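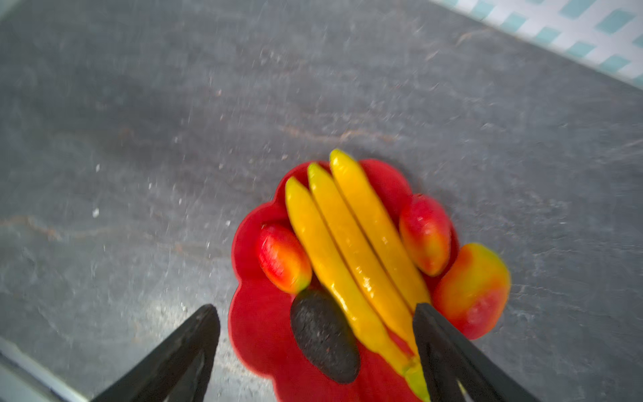 Red scalloped plate with toy fruit on the gray countertop

Drirnville Speedway Youth Racing Program
Midseason progress report to the Sadowski Fund

We are past the halfway point of the season and there is a lot to tell you! When the Fund agreed to back a youth division at Drirnville, we had a quarter-mile oval, a shed with a leaking roof and a list of families who kept asking when their kids could race. The division now runs every other Saturday on the regular program, right before the street stock heats, and the stands are filling up early enough to see it.

What follows covers the period from the first practice in April through the end of July. The spending sheet is attached separately, in the same layout as last time.

Racing so far

Six of the ten points races are in the books. We lost one night in May to rain and made it up as a double the following race night, which made for a long evening but a very popular one. The first feature was cautious, with big gaps between cars and a lot of lifting on the backstretch. By the fourth, we had three-wide racing out of turn two and a finish close enough that the scorers went to the transponder data before calling it.

The points lead has changed hands four times. No driver has won more than two features, and the rookie standings are even tighter than the overall ones. We moved to an invert of the top eight from heat results after the second race, and it has done wonders. The quick kids have to pass cars now, and the newer ones get some laps up front with clean track ahead of them.

We had one hard hit, in June, when a car got into the turn four wall after a throttle stuck. The driver climbed out unhurt and was checked in the infield care room. Since then every car gets a throttle return check in the tech line, and a second spring is required. Families were told at the next drivers' meeting and had the parts on within two weeks.

Cars and equipment

The five Trutell chassis bought with the first payment are all in service. They go out on a season loan to families who could not otherwise field a car, and each one has started every race. Two needed new front spindles, and one has been through more right-front wheels than we budgeted for. We underestimated that line badly. The revised figure is $700 for the rest of the season, and we can cover it from what we saved on radios.

Radios came in cheaper thanks to a bulk order of one-way receivers. Every driver hears race control directly, and cautions slow down a full straightaway sooner than they did in the first practice. It is the single best purchase of the year!

The sealed engine rule is holding up well too. We pulled two engines for inspection after the June feature and both seals and both carburetors were fine. Lap times across the loan cars and the family-owned cars are close, with the fastest and slowest qualifiers at the last race inside nine tenths.

Tires are still a worry. The hard compound we chose lasts three race nights on the left side and barely two on the right. We are trying a rotation schedule in August and will report on it in the fall.

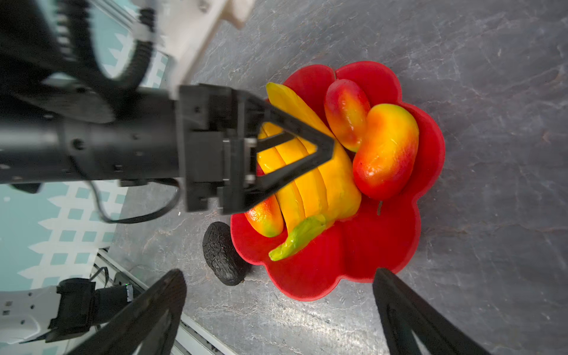
Bananas and mangoes, all artificial, in the red flower-shaped bowl

Saturday school

The classroom side has grown faster than the racing side. Sessions start at 9:30 a.m. on race days and cover flags, track etiquette, basic setup and how to talk to a tech inspector without getting upset (harder than it sounds at age eleven). Attendance adds up to 159 seats filled over the period, against a target of 50 for the whole season. We had to borrow folding chairs from the ticket office twice.

The stagger lesson was the favorite. We rolled tires of different sizes across the pit apron and let the kids guess which way each pair would turn, then had them measure the real thing on a loan car. Several of them went straight home and measured everything on their own cars, and we heard about it from their parents for a week.

We also added a short session for parents on pit safety and spotting. That wasn't in the original plan. It came out of questions at the gate, and it now fills up as quickly as the one for drivers.

Crowds and the town

The youth feature drew 200 people to the fence on its own in July, before the main program had opened. The Zurura Kart Club across the county brought a group of its younger members over for the day, and four of those families have asked about loan cars for next year. We have started a waiting list. 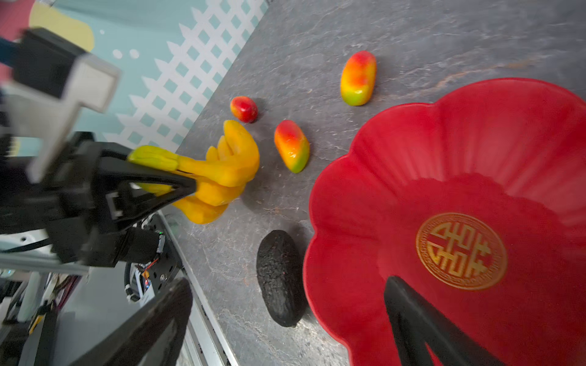

Plans through October

Four points races remain, plus the season finale, which will run 40 laps with a break at halfway for fuel and adjustments. It will be the longest race any of these drivers have started. We are holding an open practice the week before so every team can do a full fuel run.

Other work on the list:

Repaint the restart line and move the cone ten feet closer to turn four.
Fit new window nets on the loan cars, as the current ones expire this winter.
Finish the shed roof before the fall rain. Materials are on site.
Write up the tech sheet so another track could use it as is.

Requests to the Fund

We would like your approval to move the unspent radio money into the wheel and spindle line, as noted earlier. We would also like to talk about two more chassis for next season. The waiting list already supports it, and Trutell is holding this year's price on orders placed by November.

Finally, please come and see a race. The August nights are the best ones here, the track gets fast after sundown, and there are pit passes for you at the back gate whenever you can make the drive.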